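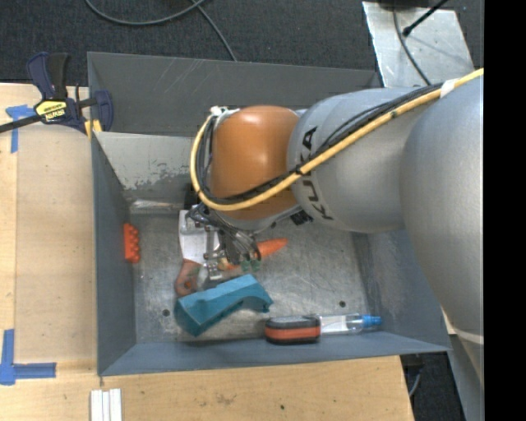

*The grey bin, with the carrot, the orange brick and the blue foam block in among the rest.*

# Skallura odds-and-ends list

Hello! This is the README for the Skallura object list, which is my attempt to write down what lives in the bin, what we call each thing and how to look after it. I started it on March 19, 2022 after Nuria Gudeta and I spent most of a morning arguing over whether "the wedge" and "the arch" were the same lump of foam. (They were. It's "the wedge" now, please.)

The list covers the things themselves: names, rough shape, how they feel in the hand, cleaning notes and where to find a replacement. If you want the session logs, ask Marcelino Manzano, they're kept somewhere else and I've never had the password.

## What you get

- `objects.csv` – one row per object, 14 columns, far too many of them optional
- `names.md` – the agreed name, plus all the old names people still use
- `care.md` – wiping, drying and what to do about chips and dents
- `retired/` – things that got too tatty to keep, with a short note each

The notes column is capped at 3,000 characters. Casimiro Ibarra hit that limit writing about a sponge, so it can be done.

## How I chose the names

Colour first, then the plainest word a visitor would use. So it's `orange_carrot`, `orange_brick`, `blue_wedge` and so on. I've left maker names out, even when you'd swear you know who made it, as we swap things for lookalikes all the time and the rows go stale.

If a thing has a lid or a cap, the cap colour goes in its own column. I resisted this for ages and then gave in when we had two clear bottles on the go and kept mixing up their rows!

## Soft things, hard things, awkward things

I sort everything into one of these groups, and the third is where all the fun is. Foam is soft, bricks are hard, easy enough. Then you get something like the white scraper with the reddish-brown handle, which is broad and flat at one end and a completely different shape at the other, so I put it under awkward and gave the blade and the handle a row each. The clear spray bottle with the blue cap is awkward too, especially lying on its side as it tends to be, and I've never decided if the length should include the cap. For now it does. 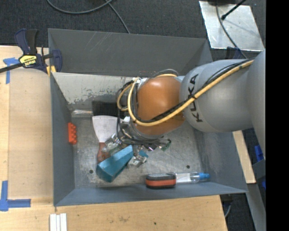
Putting things back is the bit I nag about most. I don't mind what order they go in and I really don't want them lined up like a shop window, a proper jumble is fine. The brick can sit up against the left side and the wedge can lie at a slant across the floor, all perfectly good. What I do mind is bits from other boxes sneaking in, so have a quick look through `names.md` before you add anything new.

## Known problems

- `blue_wedge` is down as "arch" in some of the older rows. I'm working through them.
- The small tan and orange toy has no agreed name. Suggestions welcome, Yvonne Hartley's has been vetoed.
- Weights were taken on the kitchen scales, which only go up to 2,000 g and stick a bit at the low end.
- The black and orange thing is listed as `block_or_sponge`. Sorry. It'll get a better name when we all agree on one.

## Adding something

Copy the last row, change everything in it, and send it to me or to Severino Valcárcel. Wipe the object down first and let it dry. Please leave blanks blank and don't type "n/a", it upsets the sorting script and then I have to go and fix it by hand.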